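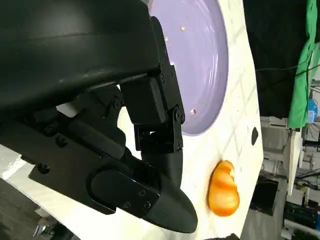 Noonan plates are everyday plates for people who set the table three times a day and don't want to think much about it. The shape is plain and round, with a raised rim that keeps sauce and peas where they belong. On the lavender plate, shown on a white tabletop, you can see the ridges that run around the rim in rings. They give your fingers something to hold when the plate is full. The finish has a slight gloss, and the purple is a pale one that sits easily next to white or gray dishes.

Flelska sells the Noonan singly or in sets of 5. A set comes in one color, or you can ask for a mix when you order. Lavender joined the range in April, after Tahira Talpur in our Cernavholm shop kept getting requests for something softer than the blue.
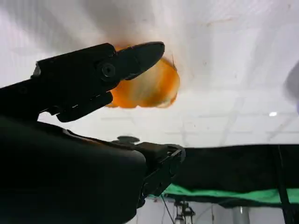

Mixed sets are packed to order and take 3 working days longer than single-color sets. Please write the colors you want in the notes box at checkout. If the box is left blank, we send whatever the shelf has most of.

Care: wash by hand or in the dishwasher, top or bottom rack. Let a hot plate cool before you rinse it. Do not use under a broiler. Scouring pads will dull the surface over time, so use a soft sponge, and a small brush for the grooves in the rim.

Item number: 2707
Sold as: single plate or set of 5
Shipping: free on orders over $40
Returns: unused plates only, in the original box

Questions about replacement plates go to Cyrill Schwaiger at the Cernavholm shop. The shop is closed on Sunday.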